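I have been meaning to write something about episode recaps for the better part of a year, and what finally pushed me into it was the third episode of *Skullon*, which I watched in March with a blanket over my knees and a pot of tea going slowly cold beside me. The episode opened with a "Previously on" that lasted nearly two minutes. It showed me a key, a burnt letter and the face of a minor customs officer who had spoken four words in episode one. So of course I knew, before the titles had even rolled, that the key would open something, that the letter would be read out, and that the customs officer was up to no good. And he was! I sat there feeling as if somebody had unwrapped my birthday present and then handed it to me with the paper folded neatly on top.

I love animated drama, I should say, and have done since I was small enough to be sent to bed halfway through it. *Skullon* is a lovely piece of work. The harbour city of Grilstead, where most of it takes place, is drawn with such patience that I have paused it several times just to look at the washing lines and the wet steps, and the rain on the tin roofs has a sound I would happily fall asleep to. The writing is careful too. There are little things put down in one episode and picked up three episodes later, and somebody has clearly sat for a long time deciding exactly where to put them. Which makes it all the more maddening that the recap comes along each week and points at them with a stick.

## What a recap used to be for

When I was growing up a serial went out once a week and that was that. If you had a school concert or your aunt rang at the wrong moment, you missed it, and you went into the next one with a hole in your understanding the size of a barn door. My sister and I used to fill each other in on the stairs, usually wrongly. A recap in those days was a kindness. It said, come in, sit down, you haven't missed so much, the tall one is the villain and the horse is dead.

I don't think that need has gone away altogether. People do still watch weekly, and people are tired, and they have children and night shifts and a great many other programmes to keep straight. I have myself confused two entire series for the length of an evening (both had a lighthouse). So I'm not asking for the recap to be taken out and buried. I would only like it to be made by someone who has remembered that the episode is about to begin, and who has some affection for the person about to watch it.

The trouble is that most recaps now seem to be put together by working backwards. Someone looks at the new episode, writes down everything a viewer needs to understand it, and goes hunting through the old ones for a clip of each. It's a tidy way of working and I can see how it would come about. But what it makes is a list of clues, and a viewer who has seen more than a handful of dramas in her life will read that list in a moment. If a character who has been gone for 5 episodes suddenly turns up in the recap, she's coming back tonight, and her grand entrance at the forty-minute mark, with the door flung open and the music swelling, is a bit like seeing your own postman.

## The argument with Solange

My friend Solange Nguyen disagrees with me about nearly all of this, and she has been disagreeing for so long and so cheerfully that I think it only fair to give her some room. We went through it again over lunch, and she was kind enough to let me finish my soup first.

Solange's view is that I watch television the way some people do crosswords, and that it has spoilt me for ordinary pleasure. She likes to know what is coming. She reads the last page of novels. When *Somura* was on, the long one with the mountain railway, she read a full summary of every episode before she watched it, all 50 of them, and she says she has never enjoyed anything so much in her life. She wasn't worrying about whether the signalman would live, so she could look at how he was drawn, and listen to what the old woman was humming, and notice that the trains got shabbier as the war went on. I had watched all of *Somura* on the edge of my seat and I hadn't noticed the trains at all. I went back and checked, and she was quite right about them.

I've turned that over a good deal. There is something in it, and it would be silly of me to pretend otherwise. The programmes I go back to most often are the ones I know by heart, and I can't very well claim that knowing the ending ruins a thing when I have seen the ending of my favourite film more often than I have seen my dentist. But I do think there's a first time and there are all the other times, and they are different sorts of pleasure. You can have the second sort whenever you please. The first you get once, and I would like to be the one who decides to give it up. Solange decided. She went and looked up the summaries with her eyes open. The recap doesn't ask.

She says I could press the skip button. I say the skip button appears after the first clip has already played, and that the first clip is always, always the one with the key in it. We had pudding at that point and left it there. 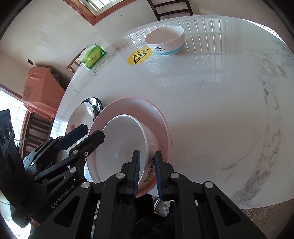 ## Some things that would help

I am not in the business of making television, and I'm sure there are 1000 reasons why everything is as it is, but I have had a long time to think about this and I do have a few suggestions.

The first would be to put the skip button on the screen before anything else appears. A plain dark screen for a moment, with the choice on it. It would cost nobody very much and I would send flowers.

The second would be to let recaps carry a few things that don't matter. *Watkins*, that odd, gentle series about the retired map-maker, used to do this beautifully. The recaps would have the important scene from last week, and then a shot of Watkins failing to fold a map, and then his neighbour's goose. You could never tell which bit was going to count. One week it was the goose! I had come to believe so firmly that the goose was only there for company that I laughed out loud when it walked into the council chamber, and I have never quite got over how pleased I was.

The third is to let a character do it. An old soldier writing home, a child explaining things to a doll, whatever suits the story. People get things wrong when they tell them, and leave out the parts that embarrass them, and a recap like that can tell you something new about the teller while it reminds you of the plot. I know it means more drawing and more recording, and that a team already working late will not thank me for it. Perhaps only for the first episode after a long break, then, when we all need the most help anyway.

And last, I would ask whoever makes these things to trust us a little. We remember more than we're given credit for. I can still tell you what was written on the side of the ferry in the opening shot of *Skullon* (it was 106, in yellow, and it has not come up again, and I'm waiting). If it does come up, I should very much like to shout at the television when I see it, and frighten the cat. I don't want to have been shown the ferry two minutes before.

There are still several episodes to go, and I've taken to making the tea during the recap with the kitchen door pulled to. Solange thinks this is ridiculous. She is coming round for the finale all the same, and she has promised not to read anything out.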